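Workbench tips, small goods sorting, Inder

Since the sorting line took over the plain boxed orders, the mixed trays are what people here handle most. The work is slower per tray and harder on the eyes. A few things help.

- Put soft items down first and small wrapped ones on top.
- Open the grip wide before you reach in. Close it on the packet only.
- Lay hair clips flat. They slide under fabric.
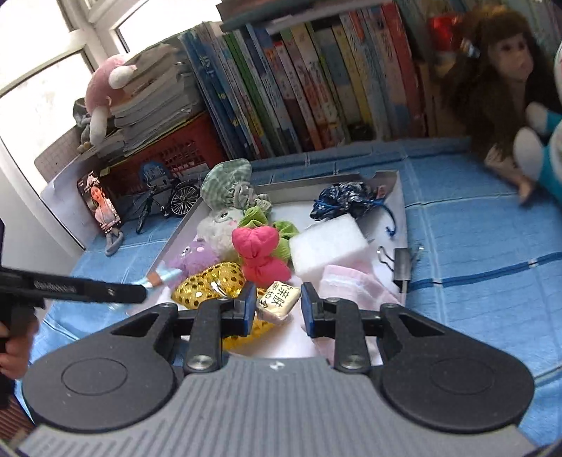
*Mixed tray with a wrapped packet between the pads.*

Swap hands every 90 minutes. Violeta Lucero keeps the rota, and she now moves people between trays and the line desk so the same two don't get all the screen work.

Shake out the tray cloth at the end of a shift. If a pad feels slick, wipe it with a damp rag and let it dry. Spare pads are in the drawer marked Stellow.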